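License plate bracket

A license plate bracket is a flat carrier fixed to a vehicle body to hold a registration plate. It is also called a plate mount or tag bracket.

Brackets are commonly molded in black plastic. Openings reduce weight, and small holes along the borders take screws or clips.

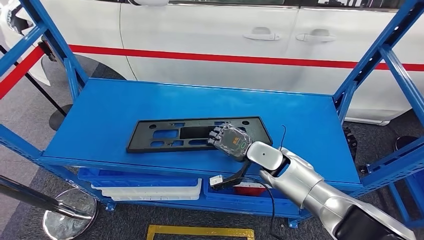
Perforated black plastic bracket on a blue metal shelf

Fitting

The mounting area is cleaned and the bracket centered before it is fastened. Bevau lists 2 screw sizes for its brackets. Adhesive types are pressed on for 15 to 20 seconds.

A matte black plate contrasts strongly with glossy blue paint.
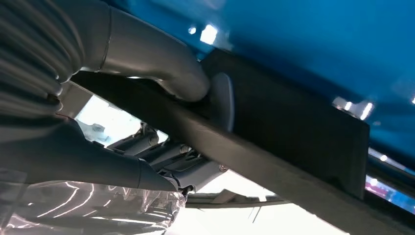 According to Pilkington, adhesive alone is unsuitable where plates are changed often, and screws should be checked every November.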